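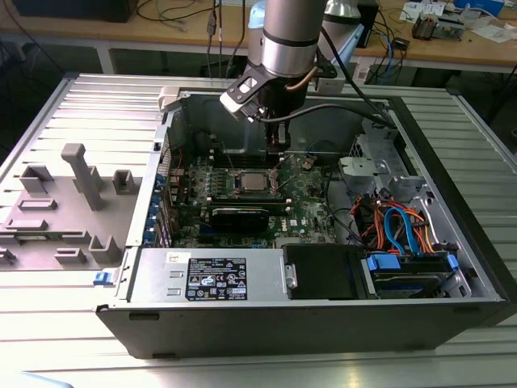 The teardown cell at Grornside with a tower in place, gripper over the processor.

1/ I look after one robot cell that takes apart old desktop PCs. People keep asking how it's set up, so I'm putting it in one thread. Mostly maintenance, some settings.

2/ The table is slatted aluminum. The tower goes on its side with the panel off so the arm can come straight down into it. We don't clamp the case. Two stops bolted into the slots and the weight of the case have been enough for us.

3/ The side panel gets set down to the left of the case, inside face up. Always the left. I once put one on the right and the arm put a drive down on top of it.

4/ First job every morning is the zero check. Jog the gripper down to a pin on the table and read the offset. If it's under 300 microns I leave it alone. If it's over, I re-teach the table frame before anything else runs.

5/ Cables are what I spend the most time on. The black one off the gripper runs out over the case, and anything that sticks up in there can snag it. SATA cables are the usual trouble. They stand up in a loop and they're stiff.

6/ The fix was dull. I added a waypoint so the arm always leaves the case straight up before it moves sideways. Costs a little time per move. Haven't replaced a gripper cable since February.

7/ When I did replace them, I was making the service loop too short. The wrist has to turn all the way both directions with slack left over. Check it by hand with the arm in slow mode, both ways, before you tie anything down.

8/ Cable ties: snug, then back off. Too tight and the jacket wears through right at the tie. I switched to the Emetti hook and loop wraps for the ones near the wrist and I like them better.

9/ Gripper fingers. Pads come off every 600 cycles and get wiped with alcohol. Dust from old PCs is greasy and the pads start to slip on smooth metal. Heat spreaders and power supplies are the worst for it.

10/ New pads at 1000 cycles whether they look bad or not. I write the count on tape on the controller. The software has a counter too, but it resets when you reload the program — found that out after running one set far too long.

11/ Grip force is 28 newtons for drives. For a processor we go much lower, and the retention bracket has to be open first. The arm doesn't do that part yet. I do it.

12/ Power supplies come out by hand as well. They're heavy for this gripper and I don't trust the pads with them. The Grube bracket on the tool flange has already been bent once.

13/ Vacuum the table slots at the end of every shift. Screws fall in there and then a case sits crooked, and you chase a vision problem that is really a screw.

14/ Someone asked about Dell towers. They're fine to work on. The blue latches are easy for the camera to find, so I use the ones on the drive cage as a reference when I teach a new model.

15/ Still on the list: a better cover for the wrist joint. Kudside quoted me one on 9th June and I'm waiting on the drawing. Will add to this thread once it's on and has some hours on it.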